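Sorting the utility corner and the pasta pile at the same time – where do you all put things?
Posted in Home & Storage, 25/10/2023

LokachLane
Hello everybody! I've been reading along here since April and finally have something to ask. We moved into a smaller apartment and I've been trying to get the kitchen and the odds and ends corner in order. My trouble is that I start in one spot and by lunchtime I have things from every room in a heap, and I can't decide what belongs near what.

First, the long-handled things. I have a wooden-handled one with a yellow rubbery sleeve that I like very much because it feels nice in the hand, but the print on the sleeve has started to wear and I'd hate to make it worse. At the moment it stands up against chrome rails, and I wonder if the metal is rubbing it.

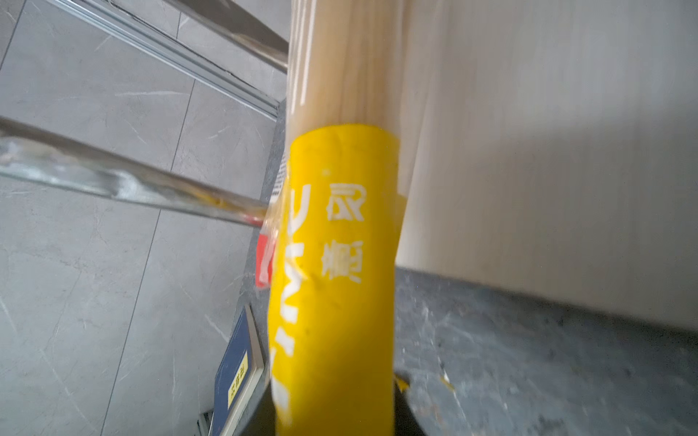

The yellow grip and the chrome rod next to it

Second, the dry food. I shop for 4 people out of habit (there are 2 of us now!) and so the pasta piles up. I put some of it on the counter to see what I had, and a book found its way in there too, as books do in our house. I don't want to buy a whole set of matching jars if I can help it. The shelf I have in mind is 11 inches deep and sits over the counter, not far from the stove.

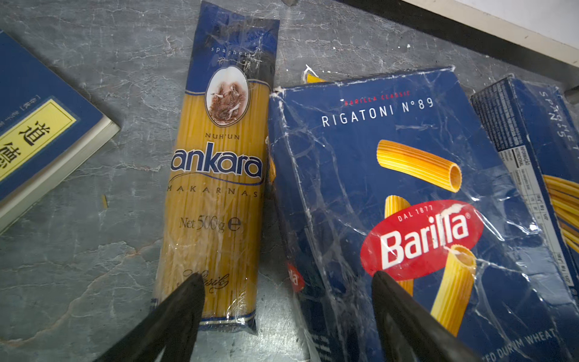

Spaghetti, Barilla boxes and the blue book on the counter

Would you leave the pasta in its packets or pour it all out? And would you hang the handle or keep it standing? Any thoughts welcome, I'm in no hurry and I have the kettle on.

Rekha Achari
Welcome! What a nice looking counter, I do love gray veining in marble. I'll take the pasta first, as I've been through exactly this after our own move.

Leave the boxes as they are. Rigatoni keeps perfectly well in cardboard as long as the shelf is dry, and the cooking time is usually printed on the box, so you won't be guessing later on. Stand them on end like books with the narrow side facing out, and you'll fit far more on that shelf than you would with round jars. The spaghetti is another matter. Those clear bags never close properly once they've been cut, and I've swept up enough broken strands to last me. I'd get one tall container for it and stop there. Mine came from a little housewares shop called Owusu and has a plain push-on lid – it holds a 500 gram packet with room to spare. Cut the cooking time off the bag if it has one, and tape it to the back.

I'd pick a shelf a bit farther from the stove if you have one, because steam does creep up. And do put the newer packets behind the older ones! My mother drilled that into me and I still hear her when I unpack the groceries.

As for the book, mine all end up in the kitchen too. I gave in and cleared 20 inches at the end of a shelf for them.

UrikStreet
hang it. wall clip, screw it in, done. don't let it lean on metal if you care about the printing

TellentPorch
I mostly agree with Rekha, though I pour everything out, boxes included, because we had pantry moths one summer and I have never quite got over it. If you've never had them, you can probably ignore me.

On the handle, I'd say hanging is kinder to it, but check that the clip grips the bare wood and doesn't squeeze the sleeve. The rubbery sort can take a dent if it's pinched in one place for months. If it has to stay where it is, wrap a strip of felt or an old sock around the rod where the two meet. For cleaning, a damp cloth with a drop of dish soap is plenty. I'd stay away from scouring pads on the letters, and I wouldn't soak it either, as water can get in under the top of the sleeve and sit against the wood.

Let us know which shelf you go with!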